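### 3.2 Containers and surface wear

The reusable bins in circulation between the Hesdale and Tistarholm stores are open-topped and grey, and are used for mixed small goods that do not justify a compartment of their own. A single bin may therefore hold toys, kitchen utensils and bottles at the same time. Mixed loading of this kind is common in returns handling, where goods are sorted by destination first and by type much later.

Wear was recorded separately for the floor, the inner walls and the rim. Floor wear was graded by the extent of scuffing under a lamp held at a low angle. Wall wear was graded by the share of the surface on which the upper tone had given way to the tone beneath it. Isolated marks such as spots, smudges and single scratches were logged but did not alter the grade. Rims were checked by hand for burrs.

Over the study period 3,133 bin inspections were entered. Bins from the Zurero line were inspected on arrival and again before release, while those from the Niven line were inspected on release only. The two lines are reported separately for this reason, and no pooled grade is given. Two inspectors graded every bin independently, and disagreements were settled by a second inspection in daylight.

### 3.3 Arrangement of mixed contents

The position of goods within a bin was noted before anything was taken out. Three classes were used: against a wall, in a corner, and free of both. Round items were expected to settle in corners whenever a bin was tilted in transit, and long-handled items to lie flat on the floor. Overlap between items was entered as a separate yes or no field.

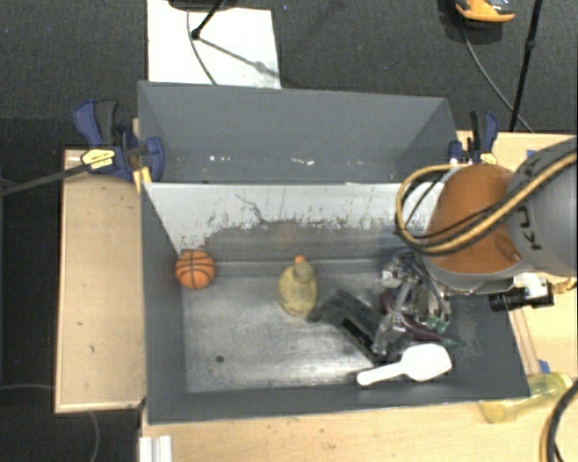

**Figure 2.** Mixed contents in a grey bin with a scuffed floor. A small orange basketball lies in the rear left corner, and a white scoop lies close to the front wall.

Bottles were the least consistent class. A bottle with a rounded body and a narrow neck may stand or lie, and its final position depends on what has been packed beside it. Upright bottles were entered by the position of the base, and fallen ones by the position of the cap. Dark items were occasionally missed at first inspection against the grey floor, and 36 entries were corrected at the second. The corrections affected the overlap field only, and the position classes in Section 4 are those recorded at first inspection.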